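Speaker notes, pose tracking talk
Valentina Leiva, Flestach tools group
Slot is short. Skip the history slide if they start late, which they will.

Slide 1. Title. Say name, say team, apologize for nothing. The talk is called "Where Was My Hand," and yes, we ran it past people.

Slide 2. The promise. You carry two grippers through a chore, the software recovers where each one went, and a policy learns from the path. Pause. Let them enjoy it. The rest of the talk is about the word "recovers."

Slide 3. The pipeline. Three boxes and some arrows. Vorham finds the cube markers in the head view. Ultier does visual odometry from each gripper's own camera. Escobar merges the two and argues with both. Mention that the arrows took 2 engineers most of a winter and the boxes were fairly quick.

Slide 4. Clocks. Everybody thinks this is the boring slide. One camera was 140 milliseconds behind the others and our filter, being polite, explained it as the operator having very long arms. Show the plot. Wait for the laugh. If no laugh, go straight on.

Slide 5. Dropouts. We replayed 200 recordings and logged 473 stretches where a cube went missing from the head view. Elbows did some of it. Turning your head to look at something interesting did a lot more. Do not read the table aloud. Last year I read the table aloud.

Slide 6. Both views of the cabinet task, full screen. Stop talking for a bit. 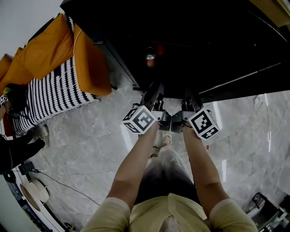
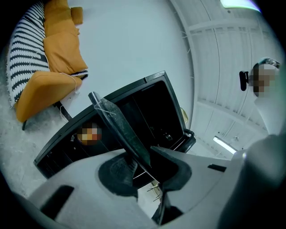 My complaint is with glossy furniture, and I intend to make it at length. Odometry wants corners that stay put on a surface, and a reflection slides along as you move, looking every bit as trackable as the real thing. Ultier used to trust these. Now each feature has to agree with the motion of its neighbors before it gets a vote. Point at the couch: the wavy black-and-white blanket is the sort of thing a feature tracker likes, with hard contrast and plenty of edges, though repeated stripes can match to the wrong stripe if the search window is too wide. We made the window narrower. Then fast wrist turns fell outside it, so the window now grows with the gyro reading, and I have stopped making promises about it.

Slide 7. What's next. Replay viewer goes out in April. Log format changes again, sorry. Take questions. If someone asks why we don't just use more markers, drink some water first.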